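Search this site
Enter keywords
Go

The Saturday-style veg table is back at Ultwood, and there are peppers to spare

30 Aug 2019

Well, we made it through the last delivery of August, and I have to tell you, I've never seen so many peppers in one kitchen! If you've been by the Ultwood community kitchen lately you already know what I'm talking about. If you haven't, here's the short version: the growers out at Kurska had a late, cold start to the year, then a very hot July, and everything that should have come in a bit at a time came in all at once. We got the call in the morning and the first crates were on our counter before lunch.

I write this column mostly to pass along opening times and remind people to bring back their jars (please bring back your jars), but this week there's real news, so bear with me.

The first bit is that the vegetable table is staying. We started it back in April as a try-out, with a few bunches of radishes and some very small lettuces, and the plan was to see how it went and then decide. It went fine. It went better than fine, if you ask me, and I'd been one of the doubters. I thought people would come for the free coffee, look politely at the radishes and go home. Instead there was a line by the second month, and folks started asking for things by name. So the kitchen has agreed to keep it going right through the fall, and we'll look at winter when we get there. There won't be much growing by then, of course, but Kurska has a root cellar and has been dropping hints about squash.

The second bit is that we're changing how it works, and I want to explain this properly so there's no grumbling at the door (you know who you are, and I love you, but there was grumbling).

Up to now we've put everything out in crates and let people pick. That's friendly, and I like it, but it means whoever gets there first takes all the tomatoes and whoever gets there last goes home with a sack of turnips. Starting with the next table, we'll be making up baskets ahead of time. Each one gets a mix of whatever came in that day. You take a basket to the counter, tip it into your own bag, and hand the basket straight back so we can fill it again. The baskets do NOT go home with you. We have a limited number, they were given to us by Irkel, the housewares shop over by the bridge, and they're too pretty to lose.

Can you swap things? Yes! We'll have a swap crate at the end of the counter. If your household won't touch cucumber, put it in the swap crate and take something else. I expect the swap crate to be mostly cucumber by the end of the first hour, and I'll be standing right next to it, because I can eat cucumber all day long with a little salt and dill.

The cost is the same as before. It's $5 a basket if you can manage it, and if you can't, just say "kitchen share" at the counter and it's taken care of. You don't need a form or a card, and you don't need to tell us why. The money goes toward the delivery van and the new shelving, and we've now put $500 in the shelving fund, which I'm very happy about after a summer of stacking crates on the floor and bumping my shins on them.

A word about the peppers, while I have you. Several people turned up their noses at the darker, lumpier ones last time and left them sitting in the crate. I understand the feeling, because a shiny green one does look nicer on the counter. But I took a bag of the odd ones home, cut away a couple of soft spots, roasted the rest until the skins went black, and peeled them under the tap. With olive oil and a bit of garlic they were the best thing I ate all week. So give the ugly ones a chance! If you really don't want to fool with peeling, chop them small and put them in a stew, where looks don't matter a bit.

Tomatoes should be eaten soon. They're coming in ripe and they won't sit around waiting for you. Leave them on the counter, out of the fridge, and use the softest one first. If you've got too many, cut them up, freeze them in a bag, and forget about them until the first cold night, when you'll be very glad to find them.

Cucumbers are the opposite, or at least they are in my house. Mine go in the fridge door wrapped in a dish towel and they keep pretty well that way. The long ones don't fit in anybody's crisper drawer, so go ahead and cut them in half.

We had a go at laying out a basket at the kitchen, to see how much would fit and still look nice. The big ones with the handles are my favorite. You can get a good grip on them even with your coat on and your car keys in your hand, and the vegetables sit where you can see them instead of disappearing to the bottom of a sack. I kept wanting to add one more thing. There was a long discussion over whether the cucumber should go in standing up or lying across the top, and I'm sorry to report that we never settled it.

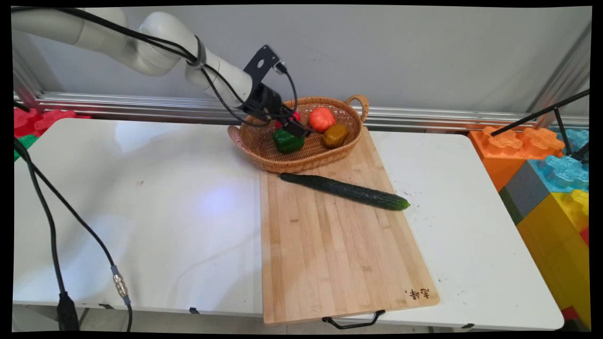 Tomato, peppers and a wicker basket at the Ultwood kitchen, with a long cucumber on the board.

I've been asked about the cutting boards, too. We're keeping the big bamboo ones out on the table during opening hours so you can halve a cucumber or trim something before you pack it up. Please wipe the board when you're done and leave it for the next person. Knives stay behind the counter, so ask and somebody will hand you one. We had one knife wander off in the spring and I still think about it. It had a yellow handle. If it's in your drawer, no questions asked.

Now for the cooking evening, which I almost forgot, and I'd have been in trouble. Furtună, the little bakery and lunch place on the corner, has offered to come and do a supper with us using whatever is left from the table. They're bringing the bread and a big pot, and we're supplying the vegetables and the washing up. There are 14 places, and the sign-up sheet is on the wall by the coat hooks. Kids are welcome and count as a place if they're big enough to need a chair. It starts at 6 and will go on until the pot is empty. Wear something you don't mind getting tomato on.

The menu isn't fixed, though I have heard the words "stuffed peppers" spoken out loud, and I was also told there might be a cold cucumber soup to start. I've never been sure about cold soup, but I was wrong about the radishes, so I'm keeping my mouth shut and bringing a spoon. If you have an allergy, write it next to your name on the sheet. Please write it clearly! Last time somebody wrote what looked like "nuns" and we spent a good while on that before we got to "nuts."

A few small things before I go. The side door is sticking again, so push hard or come around the front. The coffee can is for coffee money and the jar with the blue lid is for the van, and they keep getting mixed up, so I've put labels on both. We could use more paper bags with handles if you've got a stash under the sink like I do. And if you grow anything yourself and have extra, bring it in the day before the table so we can work it into the baskets. Herbs especially! A sprig of something green on top makes the whole basket smell wonderful, and we never seem to have enough basil.

We'll also need a few extra hands to fill baskets in the morning. It's easy work, the radio is on, and you get first look at the tomatoes. Come in by the front and hang up your coat, and we'll find you an apron. Sizes run large, so be ready to tie it twice around.

See you at the table, and don't forget your jars.

Recent items
New shelving for the back pantry: what we're saving for
Jar return reminder (yes, again)
Kurska growers report a late start and a big July
Irkel donates baskets to the kitchen
Supper with Furtună: how to sign up
What to do with too many radishes
Side door repairs and summer opening times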